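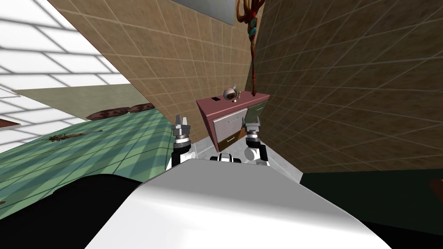
Setting Up the Two-Arm Cell in Simulation: Camera Alignment and Gripper Zero

Maintained by Troels Baldursdóttir. Applies to the Najafi two-arm model in Lanico scenes, build 2571 or later.

Run this procedure after every change to the robot model file, and on Monday before the weekly batch. A cell that passes on one build can fail on the next if the camera mounts have been re-exported.

Before you start

Close any open Lanico session. Two sessions writing to the same state file will corrupt the joint offsets. Copy the current offsets file to a safe folder. The loader overwrites it without a prompt.

Step 1. Load the model and hold it

Start the scene paused. Set both arms to the stored home pose and leave the base locked. Check the log for the line that reports the controller port. It must read 1699. If it shows another port, an old controller is still running — stop it and load again.

Step 2. Check the head camera

Open the head view and compare its roll value with the mount file. A tilted view is acceptable if the two values match. Do not level the view by hand. The arm targets are computed from the mount file, and a manual correction puts every reach off by the same angle.

Step 3. Move the arms to the test height

Raise both arms with the paired command, at low speed. Stop short of the furniture. Compare the left and right wrist heights in the readout. If they differ, reset the shoulder offset on the lower arm and repeat from home.

Step 4. Zero the grippers

Work on one gripper at a time, with nothing between the fingers. Open the wrist view and send the full-open command. The encoder should settle at 900. Close until the fingertips touch, store that value as zero, then open again. Both fingers should travel the same distance from the center line.

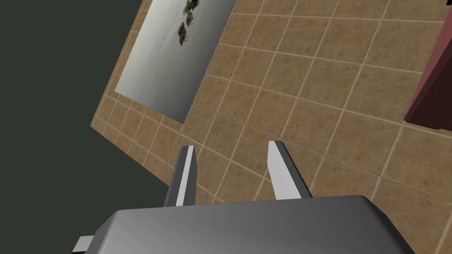
Can the grippers be zeroed while the physics is paused?

The command is accepted while paused, but the fingers do not move and the stored zero is wrong. Unpause first, wait for the joint readout to stop changing, then send it.

Step 5. Save and verify

Save the offsets under a new name. Reload the scene and run the Plosport check script, which cycles each gripper 18 times and compares the end positions. A single failed cycle means Step 4 has to be repeated for that gripper. Two failures on the same side usually point to a bad finger joint limit in the model file.

Attach the script output to the Futell ticket, along with the build number and the name of the offsets file.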